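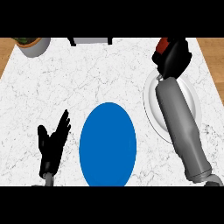 Trestano TR volume control dampers
Circular, for supply and extract ductwork

Home > Air distribution > Dampers > Circular > TR range

The Trestano TR is a single-blade circular damper for balancing air flow in low and medium pressure duct systems. It is fitted in branch ducts, normally upstream of grilles, diffusers and extract valves, and is set once at commissioning. It can be supplied with a hand-operated locking quadrant or with a mounting plate for an electric actuator.

TR dampers are made to the standard spiral duct diameters. Non-standard diameters are made to order and carry a longer lead time, which will be confirmed on the quotation.

Construction

The casing is rolled galvanised steel with a lock-formed seam. Both ends are male and will push directly into spiral duct. Female couplings are needed where the damper joins a fitting. The blade is a flat galvanised disc, stiffened by two pressed ribs, and is fixed to a split spindle running in nylon bushes. The spindle end is slotted in line with the blade, so blade position can be read from outside the duct even if the quadrant has been removed.

A rubber lip seal is fitted to each spigot as standard. Dampers without lip seals can be supplied where the installer intends to use sealant and tape; add the suffix N to the order code.

Stainless steel versions are available for swimming pool halls, laboratories and kitchens. These use bronze bushes in place of nylon and have the suffix S. Stainless dampers are not stocked.

Blade types

TR-B: balancing blade. The disc has a clearance gap all the way round and will not shut off the flow. Use this type for general balancing.

TR-C: close-fitting blade. The disc carries a bonded edge seal which bears on the casing when the blade is fully across the duct. Use this type where a branch has to be isolated, for instance a meeting room served from a common run.

TR-P: perforated blade. The disc is perforated so that a minimum flow is kept in every position. It is generally chosen for extract branches serving toilets and stores.

None of the TR types is a fire or smoke damper and none may be used as one. Fire dampers are listed on a separate page.

Control options

The hand quadrant is zinc-plated steel with a wing nut. It turns through 90 degrees and is marked in steps of 10. The quadrant stands off the casing on a bracket to leave room for insulation. Where thicker insulation is specified, order the extended bracket (suffix X), which gives a clear stand-off of 60 mm.

The actuator plate accepts most direct-coupled rotary actuators. Actuators can be fitted and wired at our works or supplied loose. When they are fitted at the works the end stops are set before dispatch, and should not be altered on site without first checking the blade travel. Please state on the order whether the blade is to spring open or spring closed on loss of power. If nothing is stated the damper is supplied with a non-spring actuator.

Installation

Dampers may be installed in any position, but the spindle should be horizontal where possible. In vertical ducts there is no preferred direction.

Allow a straight length of duct equal to at least 2 diameters upstream of the damper. Close coupling to a bend or a branch will not damage the unit but the setting will be harder to hold and the noise data will not apply.

Push the spigot fully home to the stop bead. Fix with self-drilling screws placed between the bead and the lip seal. Screws must not be placed nearer the centre of the casing, where they can foul the blade. After fixing, turn the blade through its full travel by hand and check that it moves freely.

Larger dampers should be supported independently of flexible duct. Flexible duct is secured over the spigot with a worm drive band and sealed in the normal way.

Commissioning

Start with all dampers fully open. Identify the branch with the lowest flow as a percentage of design and leave this damper open. Work back towards the fan, closing the others in turn until the proportions agree. Lock each quadrant and mark the final position on the casing with a paint pen.

If a damper has to be closed by more than 60 degrees to reach the design flow, the duct sizing should be looked at again. At that angle regenerated noise may be heard in the room, and a second damper further upstream is often a better solution.

Pressure drop and noise charts are given for each diameter in the TR data sheet. The figures are for a damper in straight duct with even flow at the inlet.

Maintenance

The bushes need no lubrication. Where access is available, turn actuated dampers through their full travel once a year and check the spindle clamp for tightness. Extract dampers in dusty areas should be cleaned at the same interval as the duct. Edge seals on the TR-C can be replaced on site; quote the diameter and the works number on the casing label.

Ordering

Order code: type, diameter in mm, control, suffix.
Controls: H hand quadrant, A actuator plate, M actuator fitted.
Example: TR-C 200 M X is a close-fitting damper, 200 mm diameter, with fitted actuator and extended bracket.

Galvanised TR-B and TR-C dampers with hand quadrant are held at our Eltham stores. Orders for stock items received before noon are sent out the same day. Collections from the trade counter should be telephoned through beforehand.

The earlier Zatitz pattern damper was withdrawn last October. The TR-B has the same spigot diameters but a longer casing, so please check the available length before ordering a replacement. Quadrants are not interchangeable between the two.

Technical enquiries: Dong-geon Noh, air distribution products

Related products
TR rectangular dampers
Constant volume regulators
Circular access doors
Lip seal couplings and end caps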